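5. Preparing the floor

5.1 Before you start

Read this section before unpacking the Tititon shelving units. The units stand directly on the floor and are not fixed to each other until section 6, so any unevenness in the floor is carried up into the uprights. Correct it now. Once the shelves are loaded, the feet can no longer be turned by hand.

You will need:
Vacuum cleaner with a soft brush head
Two dry cloths
Straightedge, at least 100 cm long
Spirit level
Low-tack tape
Felt pads (bag C)
Leveling shims (bag D, 14 pieces)

5.2 Clearing the area

1. Remove everything from the floor where the units will stand, and from a strip 64 cm deep in front of them. Small items left near the wall are the usual cause of a unit that rocks.
2. Roll up rugs and mats. Do not fold them back under the work area.
3. Move cables away from the wall line. If a cable has to run behind a unit, tape it to the baseboard and not to the floor.
4. Vacuum the whole area, including the joint between floor and baseboard. Use the brush head only.
5. Wipe with a dry cloth. If the floor needs a damp wipe, let it dry fully before continuing.

CAUTION: Do not use wax, polish or oil soap before installation. The felt pads do not grip on a treated surface and the unit can slide when a drawer is opened.

5.3 Checking for level

6. Lay the straightedge on the floor parallel to the wall, 19 cm out from the baseboard.
7. Look along the floor line for gaps under the straightedge. Mark both ends of any gap with low-tack tape.
8. Turn the straightedge 90 degrees and repeat at each tape mark.
9. Set the spirit level on the straightedge and note which way the floor falls. Write the direction on the tape – an arrow is enough.

Note: A steady fall in one direction can be taken up with the adjustable feet. A dip or a ridge in the middle of the run needs shims.

Note: On carpet, steps 6 to 9 give a guide only. Load the bottom shelf, wait one day, and check again.

5.4 Fitting pads and shims

10. Turn each foot fully in.

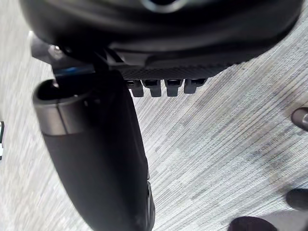 11. Press one felt pad onto each foot and hold it for a few seconds. Leave the pads off on carpet.
12. Place the shims at the taped positions, thin edge toward the wall. Do not stack more than two.
13. Stand the first unit in place and press down on each top corner in turn. If it rocks, lift the unit and move the shim. Do not drag it.
14. Turn the feet out until the level reads true in both directions.
15. Remove the tape.

CAUTION: Two people are required for steps 13 and 14. Keep fingers clear of the feet when lowering the unit.

Old Sakamoto feet fit the same thread but are shorter. They can be reused only if the full set is changed.

Replacement pads and shims are ordered from Tisico as one pack. Bags C and D are not sold separately.

Section revised 9/13/23, D. Takagi. Step 12 replaces the earlier text on shim position.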